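Ticket 317 – Altalness home inspection app
Subject: Moisture readings missing from finished reports
Status: reopened
Priority: normal (I asked for high)

Opening message

I run a small survey and home inspection business and have used the Altalness app for reports since April. The meter is a Skorkel pin type, paired over Bluetooth. On the tablet the readings show up against each room as they should. When I press Finish and the PDF comes through, some of the rooms have a dash where the figure ought to be. The buyer sees a dash next to "rear bedroom, chimney breast" and quite reasonably wants to know whether I bothered to test it.

Please don't tell me to reinstall. I did that before writing.

Support, first reply

Thank you for getting in touch. Please check that the app is up to date, that the tablet has a good signal when you press Finish, and that the meter is fully charged. A reinstall often clears this type of fault.

My reply

App is up to date. Signal was full. I can't see what the meter's battery has to do with it when the reading is already on the screen and the meter is back in the van. I have reinstalled again to be polite. No change.

What I tried after that, in order:

Finished the same report twice without altering anything. Same rooms blank both times, so it isn't random.

Typed a reading in by hand for one of the blank rooms. It came through on the PDF.

Renamed "rear bedroom, chimney breast" to "bedroom 2". Came through. Renamed it back, blank again.

Made a dummy report for a made-up house at Boström Court with short room names only. All present.

Made a second dummy with long names. Blank wherever the name went past 28 characters, counting the spaces and the comma. Names of exactly 28 were fine. "Rear bedroom, chimney breast" is 28 on its own, but the app adds a full stop after it on metered rooms, and I suppose that tips it over. I would not have thought it was my job to find that out.

Support, second reply

Thank you for the detailed notes. Our team believes this may be related to photo storage. Reports with a large number of photos can time out while the PDF is being built. Could you try a report with fewer photos?

My reply

The dummy had no photos in it at all. The real report had nine. I doubt very much that nine photos would trouble anything built this century, but I tried it with none and the same rooms were blank. Your help page says the limit is 2000 photos per account, and I am nowhere near that either.

I would also like an answer to a question I have now asked twice. If the figure is dropped from the PDF, is it still in the stored copy? If there is a complaint about damp a year from now, I need to show what the meter said on the day. "It was on my tablet" won't get me very far.

Support, third reply

The issue has been fixed in the latest update. We are closing this ticket.

My reply, reopening

It has not been fixed. I updated, finished the long-name dummy and got blanks again, though the dash has gone and there is now an empty space, which if anything is worse – a reader can't tell that a figure was ever meant to be there.

For the time being I keep room names short and put the exact spot in the notes box. That works, but it adds almost half an hour to a big house and I don't regard it as an answer. I am leaving the ticket open until I see a long name come through with its reading.

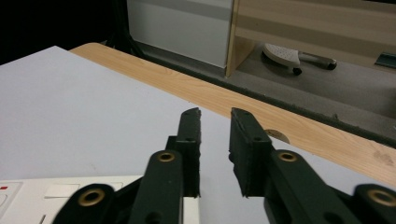 Clistitz: Same fault with a different meter, so I wouldn't blame the Skorkel. The stored copy does keep the figures, at least on mine. Go to Reports, then Export, then choose the spreadsheet and not the PDF. The long room names get chopped short in there but the reading sits in the next column. I've been saving one of those with every job.

My reply

Thank you, that is more use than the three replies before it. I have exported the original report and the chimney breast reading is there, with the time it was taken. I'll check a few older jobs before I trust it.

Support: could you please confirm in writing that the spreadsheet holds every reading, and for how long it is kept? I would also like to know what the last update was supposed to have changed.

Support, fourth reply

We have passed your questions to the reports team and set the ticket back to open.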